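Setting up the Haddad two-bin picking kit for a first run

By Rasha Bitar, July 2021
1142 views | 4 comments

The Haddad kit ships with the gripper bracket, a divided bin, a cable harness and a license for the Stemgate control software. You supply the arm, the table and the objects. Allow 30 minutes for the steps below.

Mounting

Set the bin on the table with the wider compartment facing the operator. Clamp both sides near the divider. Ordinary spring clamps hold well enough for light objects. Tighten the bracket bolts by hand, check that the gripper body is square to the wrist, then finish with the supplied key.

Route the harness outside the arm and leave slack at the wrist. The manual shows a tight run with ties at every joint — ignore it. A loose loop survives a full wrist rotation and a tight one pulls its connector.

Calibration

Open Stemgate and choose Bin > Teach. Touch the fingertips to the corners of the front compartment in the order the screen asks for. Repeat for the rear. Set the floor offset to 3 mm. At zero the fingers scrape.

Seal the seam at the foot of the divider with smooth tape. Thin objects catch there otherwise.

Loading

Start with a mixed set: something soft, something clear, something round, a few rigid boxes. Put them all in the front compartment and leave the rear one empty.
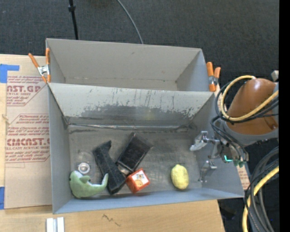 Dark objects lying close together are the hard case for the segmentation step. If Stemgate merges two of them into one pick, lower the merge threshold by one notch and rescan. Clear plastic against a gray floor may need a manual pick point.

Run the first cycle at low speed with a hand on the stop button. Raise the speed only after the whole set has been moved across and back.

Comments (4)

Karim Saliba: Does the bracket fit a Siletti wrist?

Rasha Bitar: With the adapter plate, yes. Sold separately.

Yara Issa: The key in my kit was the wrong size. Support mailed another.

Raíssa Tavares: 3 mm was too high for flat cards. I went to 2 and accepted the scratches.

Shares: 30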